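Shaped rolls losing definition in the oven (pumpkin / lobed rolls)

Forum: Enriched Doughs and Rolls
Started by tinlid_baker, 19/03/2018

tinlid_baker
Member, 40 posts

Looking for input on lobed rolls. The method is the usual one: ball the dough, flatten slightly, tie with kitchen string to make eight segments, proof, bake, remove string. The color comes from squash puree in the dough.

Problem: the creases are sharp at the end of proof and mostly gone after baking. The string leaves a thin line but the lobes merge into one dome. Flavor and crumb are fine.

Formula in baker's percentages:

Bread flour 100
Squash puree 40
Whole milk 22
Egg 10
Butter 12
Sugar 9
Salt 1.8
Instant yeast 1.2

Mixed to full development, bulk until doubled, divided at 70 g, rested 15 minutes, tied, proofed until doubled again, baked at 375 F. Flour is Linlow bread flour. String is plain cotton, oiled.
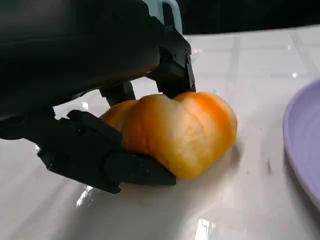 What I have tried so far: tighter string (cuts into the dough and tears the skin), looser string (no crease at all), and less yeast (slower, same result). I have not changed the hydration because I don't have a good number for the water in the puree. The squash is roasted and blended, and it varies from batch to batch.

crumbgauge
Senior Member, 4,000 posts

You are proofing too far. "Doubled again" is a full proof for a pan loaf. A tied roll needs to go in when it is at 1.5 times its starting volume or a little over. At full proof the gas has already pushed the lobes out against each other, and oven spring finishes the job.

Butter at 12 is fine. I would look at the puree second. Roasted squash can be 85 percent water or higher, so your 40 is worth 34 or more of water. Add the milk and the egg and you are in the mid 60s. That's soft for a shape that has to stand up without a pan.

pirkness_mill
Member

Disagree on proof being the main cause. I run 1.75 times on tied rolls every week and the creases hold. The difference is dough strength at shaping. If the ball is not tight before the string goes on, the string is only dividing slack dough and there is nothing for the lobe to pull against.

Preshape, rest, then shape a second time. Most home recipes skip the second shaping.

crumbgauge
Senior Member, 4,000 posts

At what hydration? You can get away with 1.75 at 58 percent. You can't at 66.

pirkness_mill
Member

60, counting the puree. I take the point, but the OP said less yeast gave the same result, which suggests that dough strength is at least part of it.

crumbgauge
Senior Member, 4,000 posts

Less yeast taken to the same volume is the same proof. It only takes longer. That test tells us nothing about degree of proof.

tinlid_baker
Member, 40 posts

Correct, I took both batches to the same volume. I didn't think of it that way.

On measuring the water: is it enough to weigh a sample of puree, dry it in a low oven, and weigh it again?

crumbgauge
Senior Member, 4,000 posts

Yes. Spread 100 g thin on parchment, 200 F, until the weight stops changing. Weigh the parchment first. It takes several hours. Do it once per batch of puree, freeze the puree in portions, and write the figure on the bag.

An easier route is to cook the puree down in a wide pan, stirring, until it holds a line when you drag a spatula through it. Less precise, but it takes out most of the variation, and the flavor is stronger.

R. Parsons
Member

I'd drop the string and cut the lobes instead. Flatten the ball to a disk, make eight cuts with a bench knife from the rim toward the center, leave the center intact, and dimple the middle with a floured dowel. The cuts go all the way through, so they can't close up completely. You also don't have to pick string out of hot bread.

Reece
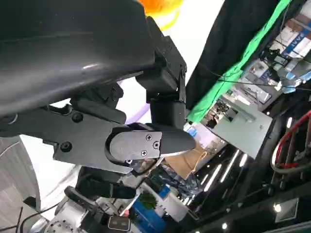 pirkness_mill
Member

Cut rolls come out looking like flowers. The petals separate and the profile is flat. If the OP wants a round pumpkin with shallow creases, cutting is the wrong method. Fine for a daisy roll.

R. Parsons
Member

Depends on cut length. Keep the cuts under a third of the diameter and proof in a ring, and they come out round. I agree that without a ring they spread.

I also find string leaves a pale stripe in the crease where the dough doesn't brown. Some people don't mind that.

P_Nadar
Moderator

Moved from General Baking.

A few points on string, since it has come up before and the answers are scattered over old threads.

Use four lengths crossed at the center for eight segments. Lay them out as a star, put the ball seam side up on the crossing, and tie each pair on top with a single overhand knot. One long piece wound around and around pulls unevenly, and the last segments are always smaller.

Tie so that the string touches the dough all the way around without denting it. The crease should form during the proof. If there is a crease when you tie, it is too tight, and that explains the torn skin in the first post.

Oil the string by soaking it for a few minutes and squeezing it out. Wiping oil on the outside is not enough with cotton.

Cool for 10 minutes before cutting the string, cut at the base, and pull each piece sideways out of the crease. Pulling upward lifts crust.

Pavithra

tinlid_baker
Member, 40 posts

I was winding one long piece. That probably accounts for the uneven segments as well, which I had blamed on my shaping.

Is there any reason to use silicone bands in place of string? Akasero sells a set for this purpose and the reviews are split.

P_Nadar
Moderator

I tried them. They keep pulling inward as the dough rises, so the pressure is highest at the end when the skin is weakest. I went back to string.

crumbgauge
Senior Member, 4,000 posts

Same experience. Fine for low-yeast doughs, poor for anything soft.

Does anyone brush with egg before or after tying? I have always done it after, just before the oven, but the wash pools in the creases and glues the string down.

głowacki_fan
Member

Before tying kills the grip. After, but with a nearly dry brush, tops of the lobes only. Or skip the egg and brush with milk. The squash gives enough color, and the sugar does the rest.

If anyone has the Głowacki rolls book, the section on harvest breads uses a starch glaze after baking, which avoids the problem altogether. Cornstarch and water boiled until clear, brushed on hot. Good shine, soft crust.

tinlid_baker
Member, 40 posts

Second report. Changes made: puree cooked down and dried sample measured, milk cut to 16, second shaping added, four crossed strings, proofed to 1.5 times, milk wash. Everything else as in the first post.

Creases held on all of them. They are shallower than I wanted but they run from base to top and the lobes are distinct. Crumb is slightly tighter than before, which I expected with the shorter proof.

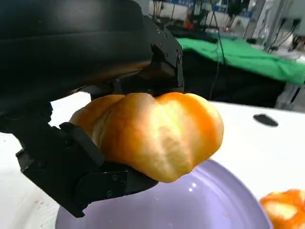

Pumpkin-shaped roll, golden-orange, shallow creases between the lobes.

I changed too many things at once to say which one mattered. Next batch goes back to a single shaping with everything else held, so that pirkness_mill and crumbgauge can settle it.

pirkness_mill
Member

Good. Keep the proof at 1.5 for that one or it proves nothing.

crumbgauge
Senior Member, 4,000 posts

Agreed. And then a third with the second shaping at full proof. My guess is that the full proof loses the crease whatever you do at the bench.

R. Parsons
Member

For deeper creases, try dropping the butter to 8 as well. Fat softens the skin. I would do that as a separate batch after the other two.

tinlid_baker
Member, 40 posts

Noted. I have enough puree in the freezer from the same squash for all three. Will post weights and volumes when they are done.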